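Hendach Folding Work Table, White — Review
6 min read
05/03/2026

I bought the Hendach to replace a dining table I had been using for sewing and for cutting out patterns. It cost more than I wanted to pay, and I have now had it long enough to say where the money went.

Assembly took me 40 minutes alone. The legs come folded and only need their feet screwed in, but the crossbar has to go on before you turn the table over, and the instruction sheet mentions this on the last page. Once upright it doesn't rock. I lean on it hard with a rotary cutter and it stays where it is. The height is fixed, which will rule it out for some people. 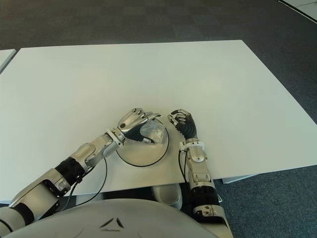

Cleaning is the main thing I would warn you about. White shows everything, and chalk dust gets into the finish if you leave it overnight. A damp cloth with a drop of dish soap takes it off. I had the Gomside table before this, which was glossy, and under a ceiling light I could hardly see a pencil line on it. A flat matte surface like the one in the photo is much easier to work on for that reason. Ink is another matter — I have one blue mark from July that has not moved.

Folding it up is a two-person job if you have a bad back. The latches are stiff and pinch. I asked Hendach for softer ones and was told they don't make them. They did send a spare set of feet, which arrived in 15 days.

If you have a carpeted room, leave the felt pads off. They catch when you drag the table.

I would buy it again at the sale price. At full price I would look at the Bindanley first.

Related reviews
Bindanley Drop-Leaf Table: Six Months In
Gomside Gloss Desk
Ezeani Cutting Mat, Large
Rotary Cutters for Heavy Fabric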